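# 분홍 컵 식당의 설거지

문 여는 날 아침부터 설거지가 밀려 있다니, 이보다 더 좋은 시작이 있을까!

나는 소매를 팔꿈치까지 걷고 탁자 앞에 앉았다. 우리 식당 이름은 그릴토. 손님 자리는 2개뿐이고, 메뉴판에는 음식이 101가지나 적혀 있다. 원래 100가지였는데 어젯밤 이불 속에서 '복숭아 국수'가 떠올라 벌떡 일어나 적어 넣었다. 국물은 차갑고, 면 위에 복숭아가 통째로 올라간다. 생각만 해도 침이 고이지 않나?

아홉 살 때의 나는 이 일을 세상에서 제일 진지하게 했다. 지금도 별로 다르지 않다. 언니 집 다락에서 상자를 내려 오는 동안 가슴이 어찌나 뛰던지, 계단 중간에서 한 번 쉬어야 했다. 상자 옆구리에는 내 글씨로 '그릴토 식당, 함부로 열지 마시오'라고 적혀 있었고 그 밑에 전화번호랍시고 1344라고 써 놓았다. 그 번호로 주문 전화를 얼마나 많이 받았는지 모른다. 물론 거는 것도 나, 받는 것도 나였다. 목소리를 바꿔 가면서.

"여보세요, 플론로 마을인데요, 배달 됩니까?"

"그럼요! 산 두 개만 넘으면 금방이지요!"

플론로는 소파 뒤에 있는 마을이었다. 주민들은 입이 짧고 늘 배가 고팠다. 그쪽 주문은 한 번에 컵이 죄다 나갔다가 죄다 더러워져서 돌아왔다. 그래서 우리 식당은 요리보다 설거지가 더 바빴고, 나는 그게 조금도 싫지 않았다. 물소리를 입으로 냈다. 쏴아, 하고 숨이 다할 때까지. 숨이 차면 물을 잠갔다고 치고 수세미 소리로 넘어갔다. 뽀득뽀득은 숨이 덜 들어서 오래 할 수 있다.

오늘 다시 해 보니 순서가 손에 다 남아 있었다. 컵 먼저, 그다음 쟁반, 접시는 맨 나중. 손잡이 달린 분홍 컵 속에 하늘색 작은 컵을 쏙 끼우면 둘이 사이좋게 목욕하는 것 같아서, 옛날에도 그 둘은 꼭 같이 씻겼다. 키 큰 분홍 컵은 이 식당의 사장님이다. 사장님은 눕히지 않는다. 청록색 컵은 잠이 많아서 틈만 나면 옆으로 누워 버린다. 연두색 쟁반은 접시 위에 올라타기를 좋아하고, 아무리 타일러도 듣지 않는다. 나는 이 녀석들 성격을 하나도 잊지 않고 있었다! 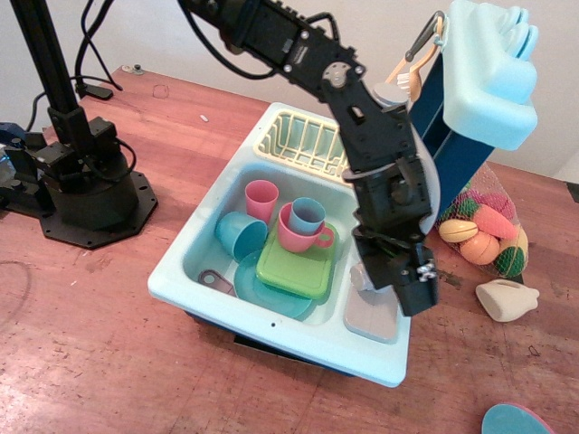
그건 그렇고 쟁반부터 씻어야 하는 거 아니냐고, 조카가 턱을 괴고 물었다. 쟁반이 제일 크니까 제일 더럽고, 제일 더러운 걸 먼저 해치워야 마음이 편하다는 것이었다. 그리고 복숭아 국수는 면을 따로 줘야 한다고, 안 그러면 플론로까지 가는 사이에 다 붇는다고도 했다.

나는 감탄해서 말문이 막혔다. 그 오랜 세월 배달을 하면서 면이 붇는다는 생각을 한 번도 못 했다니. 당장 메뉴판을 꺼내 '면 따로'라고 고쳐 썼다. 조카가 그 밑에 별을 하나 그려 넣었다. 별은 추천 메뉴라는 뜻이란다. 그럼 나머지는 추천을 안 하는 거냐고 했더니, 조카는 잠깐 고민하고는 메뉴판 가득 별을 그리기 시작했다. 당근 케이크에도 별, 라임 수프에도 별, 내가 제일 자신 없어 하는 주전자 볶음에도 별.

"이모, 전화 와."

"어디서?"

"리지웨이."

처음 듣는 마을이었다. 소파 뒤는 플론로인데 리지웨이는 어디냐고 묻자 조카는 책장 꼭대기를 가리켰다. 세상에, 저렇게 높은 데까지 우리 소문이 났단 말인가! 나는 손을 허벅지에 쓱쓱 닦고 수화기를 들었다. 수화기는 내 손, 엄지가 귀고 새끼손가락이 입이다.

"네, 그릴토 식당입니다! 국수 되지요, 되고말고요. 면은 따로 드려요. 아, 눈이 많이 왔다고요? 괜찮습니다. 저희는 눈길도 갑니다."

조카는 어느새 내 옆으로 의자를 당겨 앉아 입을 동그랗게 모으고 있었다. 쏴아아. 나보다 숨이 훨씬 길었다. 나는 질세라 뽀득뽀득을 맡았고, 우리는 쟁반부터 씻기 시작했다.

리지웨이 손님은 컵을 여섯 개나 더 달라고 했다.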